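Home News Workshop notes Events Back issues Contact

Jun 2, 2025
By Marianna Sobczak

House rules for handing things over

I promised last month I'd write up our handover rules properly, and then of course I put it off, so apologies to the people at Plendum who have been asking (twice, very politely!). We started with one page in October and it has grown to 74 lines, most of which are about cups. I'm only half joking. Giving a drink to a person is where all our vague ideas about "safe distance" and "gentle" fall apart, and you end up having to write down what you mean.

So, the first rule, and the one I'll defend to anybody: the person decides when the handover begins. Standing near the table doesn't count as asking, and neither does a hand resting close to the tray. We want a clear reach, palm open, towards the cup. Until then the arms stay on their own side and the person can dither as long as they like.
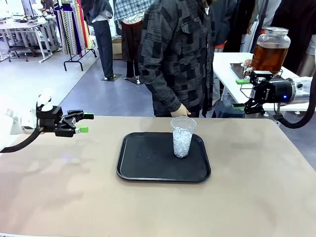
Tokgöz wrote back on the draft to say that a clear reach is fine for people who have read the rules, but a visitor hasn't, and will grab whenever they feel like it. Fair point, and it's now in the text. A grab is treated the same as a reach, except that the arm stops dead first and only then thinks about letting go.

Which brings me to letting go, the bit we argued over longest. The Praro guide we began with simply waited 2 seconds and opened the fingers. I hated that. A timer has no idea whether you've got hold of the cup! Our version says the gripper opens when it feels a steady pull, and if there's no pull it keeps holding and goes back to the tray after a while. We also hold the cup still in the air while the hand comes in, so there's only one moving thing to keep an eye on.

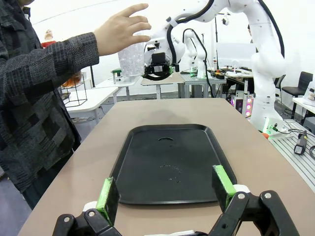
Reaching for the cup, with the tray below.

A few smaller ones while I'm here. Cables get checked before every session, along their whole length. Drips on the tray get wiped between handovers. And whoever is on the stop button does nothing else, no chatting, no phone (yes, I've been told off under this one).

The full text is going to Kultgate for comments next, and if you'd like a copy, just drop me a line.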